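4. Grasp Planning for Transparent Containers Standing in Reflective Vessels
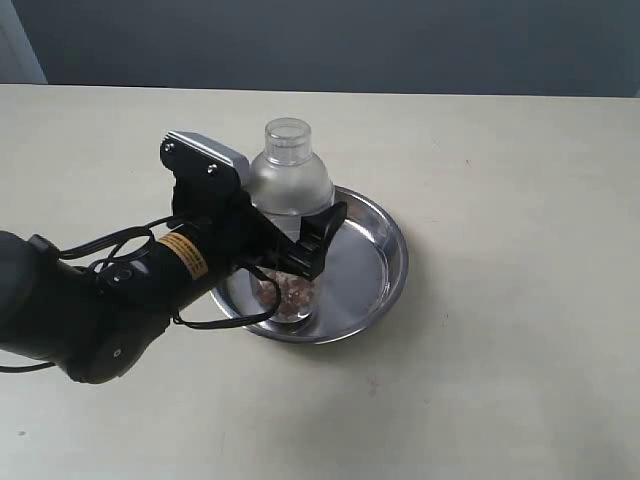 Zuzana Doležal

Print this page | E-mail this article | 3 shares | 0 comments

Figure 4. The arm at a clear plastic bottle standing in a shallow stainless steel bowl. Small brown granules fill the lower part of the bottle.

4.1 Depth input

The planner described in Section 3 assumes a dense depth map of the target. Clear plastic violates this assumption. Over the body of the bottle the sensor returns either no value or the distance to whatever lies behind it, and a polished bowl adds false returns of its own along the inner wall. In the arrangement of Figure 4 the granules are the only part of the target that scatters light well, and a segmentation driven by depth alone tends to report a low, wide object with no upper half.

Kameo therefore treats missing depth as evidence. Pixels with no return are grouped with the nearest valid region if the color image shows a continuous outline between them. The grouped region is fitted with an upright solid of revolution, and the fit is rejected if its axis leans more than 5 degrees from the table normal. Contents are kept as a separate layer in the model, so that a change in fill level does not change the estimated shape of the container.

4.2 Approach and clearance

Candidate grasps are sampled on the fitted solid, 300 per target, and each is checked against the rim and sloping side of the bowl. The bowl is modeled as an open shell. An earlier version used its convex hull, which marked the whole interior as occupied and removed every grasp below the shoulder of the bottle. Low grasps are worth keeping when the fill is dense, as they shorten the lever arm between the fingers and the center of mass.

The gripper cable is harder to handle. It hangs beneath the wrist and, as Figure 4 shows, can pass over the rim of the bowl. We do not simulate it. The collision model instead carries a swept volume under the wrist link, padded by a fixed margin, and contact between this volume and the bowl is given a cost – it is not a hard constraint. With a hard constraint the planner returned no solution for 146 of the 1,000 start poses in the Monbridge set. With the soft cost it returned a path for all of them, although some of these paths are slow and take the elbow close to its joint limit.

4.3 Control during closing

The last segment of the approach is run under impedance control with low stiffness across the jaw axis. An error in the fitted axis then shows up as a small sideways push on the bottle, which the controller reads from the joint torques and uses to shift the wrist before the jaws close fully. Stiffness along the approach direction stays high. The gains were tuned by Lakshmi Palaniappan on the Handance test bench and were left unchanged for all experiments in Section 5.

Closing force is limited by a lookup on the estimated wall type. Thin plastic deforms under the jaws, and jaw width is then a poor signal of contact. We use the motor current slope over a short window, following the scheme of Kandasamy in the earlier report, with the threshold lowered for containers whose contents can move.

Contact the editors | © 2024 Monbridge Robotics Papers | Back to top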